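DUSTEVHAM, Jul 13, 2020 – Vulum, the office furniture rental company, is extending its short-term desk rental plan to home customers in Dustevham and the neighboring town of Udari. Orders open today through the company's website and by phone.

Until now the plan was sold only to businesses, with a minimum order of 12 desks. Home customers can rent a single desk, with or without a chair, for as little as two months. The price includes delivery, setup in the room of the customer's choice, and pickup at the end of the rental.

The company decided to open the plan to households after a spring in which many of its business customers asked whether desks already on rental could be moved to employees' homes. Vulum moved them where it could, but the contracts had not been written with private addresses in mind, and each move had to be approved separately. The new home contract is one page long and is signed by the person who will use the desk.

Customers choose from four desk sizes. The smallest is meant for bedrooms and hallways, and the largest is the same model the company supplies to offices. All desks are returned stock that has been cleaned, checked and, where needed, fitted with new feet or a new top before going out again. Small marks that do not affect use are noted on the delivery sheet so that customers are not charged for them later.
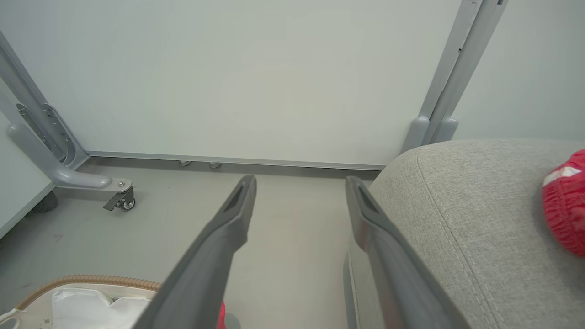

Kiiskinen, which is renting from Vulum for staff in both towns, said in a written comment that the shorter term was what settled the matter, as it did not want to buy furniture for an arrangement that might end by November. It added that its employees had been working at kitchen tables and on ironing boards, and that back pain had become a regular subject in staff calls.

Employers can pay for home rentals on a single monthly invoice. The desk stays in the employee's name, and if the employee leaves the company, he or she can take over the payments or have the desk picked up at no cost.

Deliveries in Dustevham will take place within five working days of an order. Udari customers should allow a little longer during the first weeks, as the route is new. Crews wear masks indoors and call before arriving. Customers who prefer not to have anyone inside can ask for delivery to the door, with printed assembly instructions.

Customers who want to keep a desk can buy it at any point. Rent already paid is taken off the price.

Existing business contracts are not affected. Businesses that want to change office rentals to home rentals should contact their usual Vulum representative.

Press contact: Vulum press office, Dustevham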